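Notes from the Skermont visit, typed up on the train home before I forget it all. Sorry for the fragments, will clean up later (probably won't).

**Getting there**

Skermont is out past the Womonby interchange, in what used to be a carpet warehouse. No sign on the road side. Drove past it twice. Parking at the back, ring the bell, someone comes down. Got there at 9:40 for a 9:30 start, and the coffee was already gone.

Twelve of us on the tour, mostly people from small packing and catering outfits, a couple of college instructors. I was there for Olteanu, who are paying for the train and want to know if this stuff is worth a pilot in our tray return area. So that was the question in my head all day. Short answer at the bottom.

**What they do there**

They teach arms by showing. No one writes out the moves. A person does the job with the arm, over and over, the motions and the camera pictures get saved, and later a model is trained on the pile. Most of the floor is people doing the showing. Quieter than I expected. You hear joints whirring and someone saying "again" every half minute.

Two ways of doing it, and we saw both.

*By hand.* You grab the arm itself and push it where you want it to go. The motors go soft so it follows you. We all got a turn at this on a small single arm near the door. Heavier than it looks, and the wrist wants to flop. I put a block in a box on my third try and felt very proud. Downside is obvious once you do it: your own hands and sleeves are all over the camera view, and you can't really run two arms by yourself.

*By remote.* Operator sits or stands at a pair of small handles, and the real arms copy. This is what they use for nearly all the two-arm kitchen work. So-yul Ji ran this part of the tour and she was great, patient, answers the actual question you asked. She's been operating for 2 years and trains the new ones. She said new people squeeze too hard and move too fast, and that it takes most of them a week to stop looking at their own hands.

I got five minutes on the handles. Tried to pick up a sponge. Dropped it, picked it up, dropped it in the wrong place, gave up. There is no feeling coming back through the handles on that setup so you're guessing about grip from looking. So-yul watches the fingertips and the shadow under them to judge height. I hadn't thought of the shadow at all. After she said it I couldn't stop looking at it.

**Numbers I got down**

- A good operator does 70 usable runs in a shift on the easy tasks. Less on cloth. Much less on cloth.
- They want 200 runs of a task before they bother training on it.
- The kitchen set was at 1,703 on the whiteboard when we walked by.

Bad runs get kept but tagged. I asked why not bin them and Laurențiu Enache (does the data side, talks very fast) said a run where the operator fumbles and then recovers is worth having, but one where they fumble and stop is junk. Somebody has to watch them to tell which is which. That somebody is two people in a side room with the blinds down. Didn't envy them.

**Lunch**

Sandwiches. Fine. Sat with one of the college people who wants to run a short course on teleop and can't get the budget for it. We swapped emails.

**Afternoon**

Laurențiu gave a talk called Skundwood, which is their name for the scheduling tool that tells each operator what to do next and where to start the objects from. Slides were too small to read from the back. Main point as I understood it: if you always start the plate in the same place, the model learns the place and not the plate. So the tool moves things for you. Operators hate it a bit, slows them down, but the results on new layouts were way better with it, he said. He didn't have a chart for that, I asked.

Then questions. Someone asked about breakage. They have a shelf of chipped plates. Someone asked about wet dishes, and the answer was "not yet", which matters a lot for us.

**For Olteanu**

Would I do a pilot? Maybe, small one, dry trays only. Things I'd want settled first:

- who does the showing, our staff or theirs. I'd say ours, they know the trays
- how long the arms sit idle between training rounds
- what happens when we change suppliers and the trays are a diffrent shape
- wet stuff, see above

Cost they wouldn't say in front of the group. Laurențiu is sending a sheet.

Also if anyone else goes, wear flat shoes and bring your own coffee, and ask for the remote station first thing becuase the line gets long after lunch.
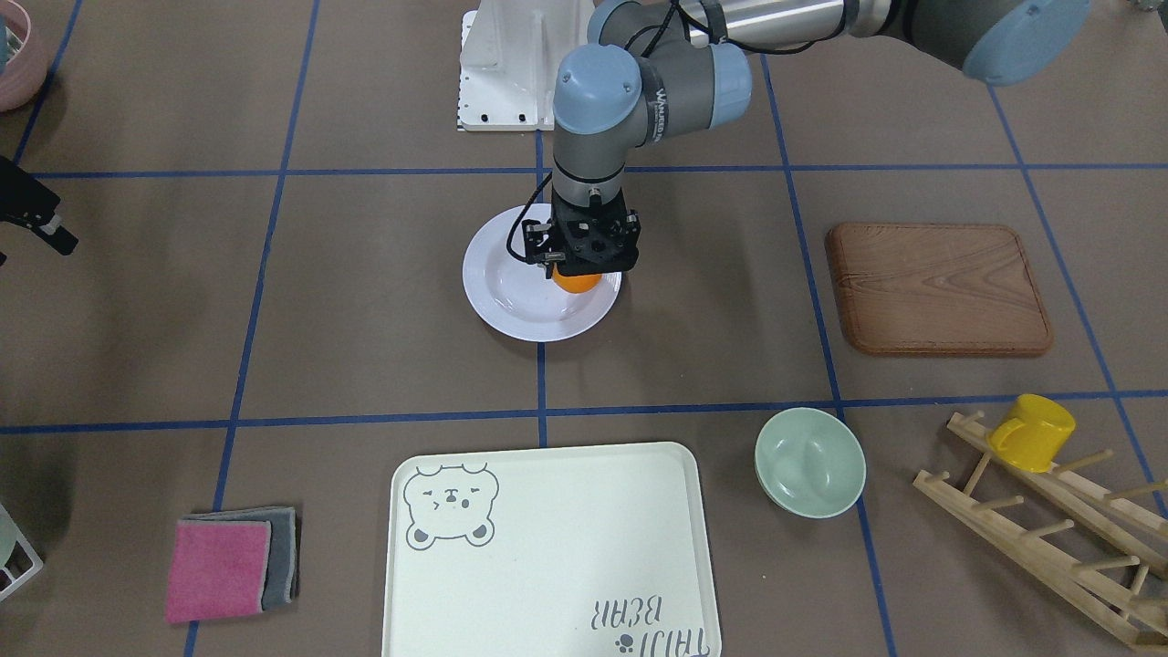 Tray return at our place is messier than any station I saw, and I keep coming back to that. Their table is marked off in big squares with blue tape, and things are spread out over it with room between them, the plate, the bowl, the wooden board, the tray with the bear on it. Ours come back stacked, with cutlery on top. Even so, the gripper holding an orange over a plate is pretty close to what we'd need for clearing leftover fruit, and fruit is one of our bigger headaches. Will ask So-yul if they've tried apples with a bite out of them. More when the cost sheet comes.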